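Kernbridge opens refill and spare parts service for household plastic containers

For release in September

Kernbridge, the household goods repair shop in Clollell, will start a refill and spare parts service for white plastic jugs, tanks and dispensers. The service opens at 9 in the morning in the front part of the shop, and customers do not need to make an appointment.

Many households keep a good plastic container which they cannot use any more, only for the reason that the cap is lost or the thread is a little damaged. The body of such a container can serve for many years. Until now the people of Clollell had to buy a new one, or to order a cap from far away and hope that it fits.

Kernbridge now keeps 200 kinds of caps and closures on the shelves. Customers bring the container to the counter, the neck is measured, and suitable caps are tried on it directly. When there is no cap that fits, the shop can order one from its supplier Justitz. The usual waiting time is 7 working days.

"People bring us the cap and leave the container at home, or the opposite," said Rozália Jurčo, manager of the shop. "I would like to ask everybody to bring both, if they still have both. A thread can look the same as another one and still it does not close. We had this with my own water container - I tried four caps before I found the right one."

During the trial period the shop checked 2,240 containers. The most frequent problem was the missing cap, and the second was dirt in the thread, which the customer can remove at home with warm water and an old toothbrush. Cracked collars around the neck were less frequent. The shop does not repair these, as a glued collar is not safe for carrying a full container.

Sang-wook Choo is responsible for the measuring counter. He also prepared a printed sheet which explains how to clean a neck, how to store a container in the summer and how to recognise plastic which has become weak from the sun. The sheet is free of charge and can be taken at the counter.

Refilling is offered for washing liquid, floor soap and distilled water. Containers must be empty, clean and dry inside. Containers which were used for fuel, paint or garden chemicals are not accepted for refilling, also when they have been washed. Food and drinking liquids are not a part of the service.

The first 200 customers will receive a small box of mixed sealing rings from Quansah. These are rings for common neck sizes, and they can be cut if needed.

Kernbridge is open until 6 in the evening. Questions from the press are answered by Begoñe Villalobos at the shop office.

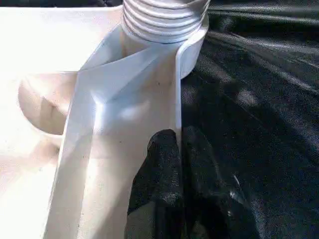

How should a threaded neck be cleaned before a new cap is fitted?
Brush along the ridges with warm water and a drop of washing liquid, rinse it well, and let it dry completely before you screw on the cap.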